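I have been meaning to write up the Girnum cordless waffle iron... no, scratch that, the plain plug-in Girnum, the one with the flip handle. My sister-in-law Yolanda Villanueva gave it to me in October after listening to me grumble about my old one for most of a dinner, and I have made more waffles since then than in the five years before it. So you may take this as the opinion of somebody who is well and truly fond of the thing, with a few complaints tucked in further down.

The plates are the best part. They heat evenly right out to the rim, so you don't get that pale, floppy edge I used to trim off and eat over the sink (I do miss it a little!). My yeasted batter, the one that sits overnight and smells like a bakery by morning, comes off without a tug, and even a sticky banana batter only needed a nudge from a wooden spoon. The light goes green when it's ready, and I've learned to wait 30 seconds past that for a proper crust.
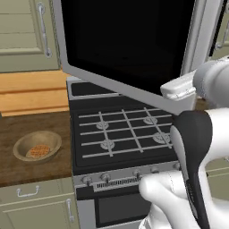

*A golden waffle in a shallow bowl, with the microwave door open.*

Now, about leftovers, because I always make too many. The booklet suggests microwaving them and I would gently steer you away from that if you like any crunch at all. A low oven does a much nicer job, or the toaster if your slots are wide enough. They freeze beautifully too, with a bit of parchment between each one.

My complaints are small but they come up every single time. The cord is short, so mine has to live at the end of the counter next to the bread box. The drip tray is shallow and the batter finds its way past it whenever I get greedy with the ladle. And the beep! It beeps 5 times, loudly, and you can't turn it off. My neighbor Ravinder Poirier has the Nellwood, which beeps once and politely, but his plates have started to stick along the hinge side and he's gone back to greasing them.

I'd buy the Girnum again, and I'd happily give one as a wedding present. Wipe it down while it's still a little warm and use a soft brush in the corners.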